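2021-11-03

1/
I promised a long thread about sandstone, and it is now dark at five o'clock, so I have the evenings for it. I am not a geologist. I walk, I read, and I ask people who know more. If I use a wrong word, please correct me, in stone or in English.

2/
Most of this comes from one week in May, when I stayed in Trisow and walked in the valley behind it every day. The village has one bakery, one bus stop and a guesthouse with very thin walls. The rock begins where the last garden ends.

3/
Sandstone is sand that was pressed and glued. I knew this from school, but I had never thought about the glue. The grains are often almost the same from one cliff to the next. The glue is different, and it decides nearly everything you see.

4/
If the glue is silica, the rock is hard and rings a little when a pebble falls on it. If it is calcite, rain can slowly take it away. If it is clay, you can rub grains off with your thumb. Please do not do this on a path where 3000 other thumbs will follow.

5/
The red color is iron. It is a very thin skin of iron oxide around each grain, like paint on a bead. The bead inside is usually clear or gray. I bought a cheap hand lens for eight euros and looked at loose sand under it for a whole lunch break.

6/
It takes very little iron to make a whole hill red. I had imagined that a red rock must be full of it. The man at the bus stop in Trisow also thought so, and we had been wrong together for a quarter of an hour when the bus came.

7/
Now the bands. You see darker and lighter lines and you think: layers, old sea floor, one year after another. Some of them are layers. Others are stains, made much later by water moving through the stone and leaving iron where it stopped.

8/
How to tell them apart, as it was explained to me: follow one line with your eyes. A layer has its own grain size, and you can often feel it as a small step. A stain goes across the layers as if they were not there.

9/
Then there is the slanted kind, cross-bedding. Sets of thin lines lean one way, and above them another set leans another way. Each set is the sheltered side of an old dune or of a ripple in a river. I find this the most beautiful thing in the whole subject.

10/
With a little patience you can say from which side the wind came. In the Lanz quarry (closed now, but the public path goes along the fence) all the big sets lean to the southwest. So the wind blew to the southwest, on an afternoon before there were any flowers.

11/
I must be careful with that last post. The land has turned since then, so "southwest" is today's southwest. The board at the quarry says this in small letters at the bottom, and I only read it on the second visit.

12/
Caves and arches. I believed that wind makes them, by throwing sand at the wall for a very long time. Every book I opened says that wind does less than people think. Water does more, and salt, and frost, and simple weight.

13/
A common beginning is a seep. Rain goes down through the hard upper rock, meets a bed it cannot pass, and comes out sideways. Just there the glue gets weak and the grains fall. The wall above has lost its foot, and pieces come down in curved plates.

14/
Curved, because of how the load goes around a hole. The stone that carries nothing falls first, and what stays has the form of an arch. Builders do this on purpose, with a wooden form and a lot of worry. In the cliff the extra pieces just leave.

15/
There is a laboratory experiment I like very much. People took blocks of weakly bound sand, put weight on top, and let water take the loose grains. Where the grains were pressed together they held, and the block became small arches and pillars.

16/
I tried it at home with a baking tin, damp sand and a dictionary. The result was a wet dictionary. I do not recommend my method, and I had to tell the library.

17/
The small holes, like a sponge or a honeycomb, are called tafoni when they are large and alveoli when they are small. Salt is the usual suspect. It comes with the moisture, grows as crystals in the pores when the wall dries, and pushes the grains out.

18/
The guidebook I carried, the old Bavetti one with the green cover, says all the holes in the valley were made by roots. I think this is not right. But the same book has the best map of the side paths, so I forgive it.

19/
About light, for people who want to take pictures. A red overhang is best when the sun does not touch it directly. The light comes from the ground outside, goes up, and the lower rim becomes orange while the ceiling stays brown. For me this was at ten in the morning.

20/
Put a person in, far away. Without a person, a cave in a photograph can be two meters or 60 meters, and the viewer will choose the wrong one. I have a full folder of caves without people and I no longer know how large any of them was.

21/
A practical part. Wet sandstone is weak sandstone. Some kinds lose a large part of their strength after rain, and they look dry on the surface long before they are dry inside. Climbers wait a day or more, sometimes several. Walkers should also not stand on thin edges.

22/
Do not sleep under a fresh scar. Fresh means a lighter color than the wall around it, sharp borders, and blocks on the floor with no moss and no dust. I ate my sandwich in such a place on Monday and then moved twenty steps, with the sandwich.

23/
Do not scratch your name. In the big overhang above Trisow there is a name with a date from my grandparents' time, and it is still perfectly clear. The dark crust was cut through, and on the open wall the soft stone behind it has started to go.

24/
If you cannot travel, look at buildings. The old savings bank in Plendthorpe has a red base course, and at knee height there is very clear cross-bedding. Two blocks were put in upside down by the mason, so the old wind blows into the basement there.

25/
Church steps are good too, and the edges of old bridges. Look where the rain runs and where the road salt reaches. You will find the same honeycomb as in the valley, only a hundred years old and the size of a hand.

26/
Words I had to learn for this: bedding, seep, overhang, crust, talus. "Talus" is the heap of fallen pieces at the foot of the wall. In my language we use the same word for it as for crumbs, and I think ours is better.

27/
I will go back when the path above the Lanz quarry is repaired, and this time I will write down the sizes. To finish, a big red one on a screen, with green trees outside and a tiny figure on the sand near the middle of the opening.
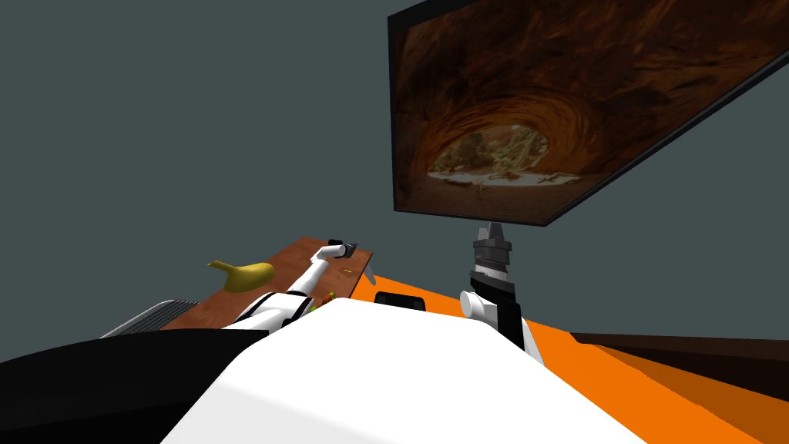 One reader answered that the upside-down blocks in Plendthorpe are easy to check if you know that the tops of the slanted lines are usually cut off flat and the bottoms curve gently into the bed, and that there is a third one by the side door, behind the bicycle stand.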